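Threads > Muthoni Ogola > Open lab afternoon at Borent

So I finally made it to the Borent open lab afternoon, after promising my sister every November that I'd go and then finding a reason not to. I have a lot to say and I'm going to say it in pieces, so get a cup of tea.

First, parking was terrible. I ended up behind the old Bisley warehouse and walked for 13 minutes in the wrong shoes. But there was hot cider at the door and a very kind man with a clipboard, so all was forgiven before I'd got my coat off.

They took us through in groups of 26, which is a lot of people trying to be polite about who stands in front. I ended up beside a retired electrician who had opinions on everything – my favorite kind of person to stand beside!

The station I stayed at longest was Mieczysław Jasińska's. It had two arms, one table, a power strip on the wall and a little plug assembly to handle. I could have watched for the full 30 minutes, and I pretty much did (sorry to the rest of my group, I caught up with you at the cookies).
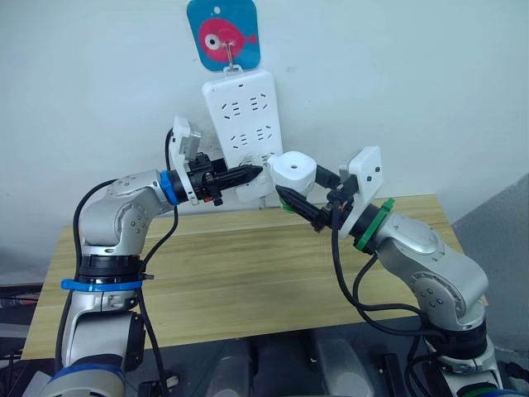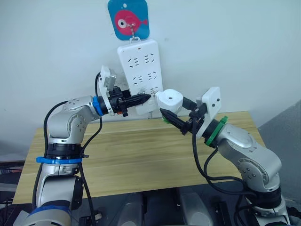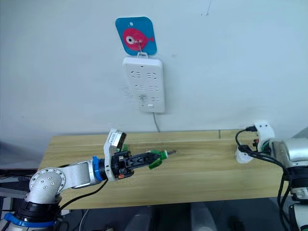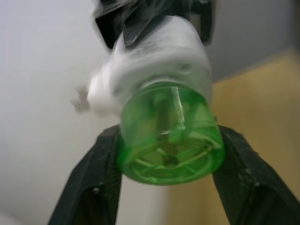 Two-arm plug handling at Mieczysław's station. Last one is the close-up from the gripper, with the green part between the fingers.

Can we talk about the fish, please? The power strip hangs from a blue hook with a pink cartoon fish on it. I asked, and Mieczysław told me it came out of a kitchen drawer at home and has outlasted two tables. I love that so much.

What I hadn't thought about before is how much we do with our second hand. I plug in my kettle every morning and never notice what the other one is up to – steadying, turning, getting the cord out of the way. A boy near me asked if the arms were left-handed or right-handed and got a really good, serious answer about giving each side its own job.

The talk afterward was on their planning software, Cosine, and I followed maybe half of it. The electrician followed more and asked three questions, the last of which was mostly a story about a job he did in a school basement.

They do it again in spring, and the sign-up sheet is at the front desk. Wear better shoes than I did, and save me a ginger cookie if you get there first!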